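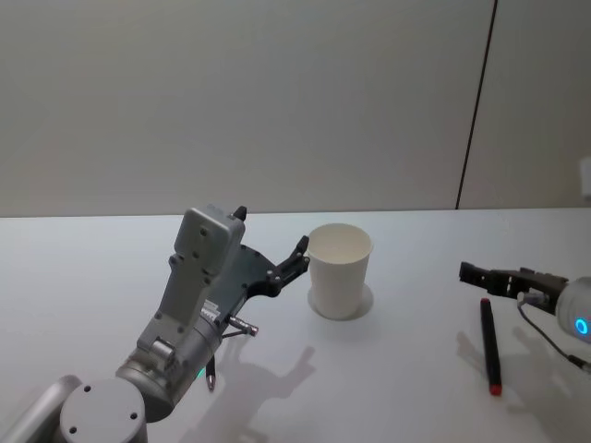
Korkor Opoku asks whether a practice run in which the operator fumbles should be thrown away, and whether the same cup may be used for a whole afternoon. Both questions reach the Diltunero workshop page often, and the tips below have been revised to answer them.

A run with a fumble should be kept if the operator recovers and completes the task. A learning system that has met only perfect attempts has no pattern to follow when something slips. A run which is abandoned should also be kept, but stored apart and labelled as unfinished. The same cup may be used for 15 runs, after which it should be exchanged for another.

Preparing the table

Wipe the surface before each session and allow it to dry. Crumbs, tape marks and rings left by mugs are recorded along with everything else, and a system may come to rely on them. A plain, pale surface is suitable for the first set of examples. Patterned cloths and cluttered worktops should be introduced later, as a set of their own.

Secure loose cables away from the path of the arms, leaving enough slack for the full reach of each joint. Check this by moving each arm slowly to its furthest position before recording begins.

Lighting should come from the same fittings throughout a set. Shadows on the table are acceptable. Blinds should be closed where sunlight would otherwise cross the table during the session. A second set may then be recorded with the blinds open.

Choosing and placing objects

Paper cups are inexpensive and make good practice pieces, though they crush easily. Begin with the lightest grip setting that will lift the cup, and note the setting on the session sheet. Discard any cup with a softened rim, unless damaged cups are the subject of the set.

Marker pens should be capped firmly. Lay the pen at a different angle for each run, including angles that are awkward for the gripper. Operators tend to put the pen back where they found it easiest to pick up, and a set gathered in this way is of little use. At Omamov, Kojo Sowah draws starting positions on slips of paper, shuffles them, and takes one before each run. The method costs nothing and is recommended.

Remove the slips, and the operator's hands, before recording starts.

Carrying out a run

1. Return both arms to their resting positions.
2. Place the objects according to the slip.
3. State the task aloud, in the wording given on the session sheet.
4. Start the recording, wait 3 seconds, and begin.
5. Move at an even pace. Do not pause in mid-air to consider the next step.
6. When the task is complete, open the gripper, withdraw the arm and stop the recording.

Where two arms are used, decide beforehand which will hold and which will move. An operator who changes this from run to run should record the change, as mixed examples are difficult to sort afterwards. Afia Osei prefers to complete all left-hand runs before starting on the right. Mohammed-Awal Appiah alternates. Either practice is permitted, provided that the sheet shows which was followed.

Operators should rest after four sets. Tired operators make short, jerky movements, and these are copied faithfully by the system.

Labelling and storage

Each run should be labelled on the day it is recorded. Use short, everyday descriptions, such as "put pen in cup" or "move cup to left", and keep the wording identical across the set. The Jultance collection reached 4,000 runs before it was found that two operators had been using "beside" and "next to" for different positions, and much of it had to be labelled again by hand.

Keep one copy of every set on a separate drive. Session sheets should be scanned, and the originals retained until the following April.

Corrections to this page may be sent to Senyo Tetteh at the workshop office.

Last revised Aug 4, 2018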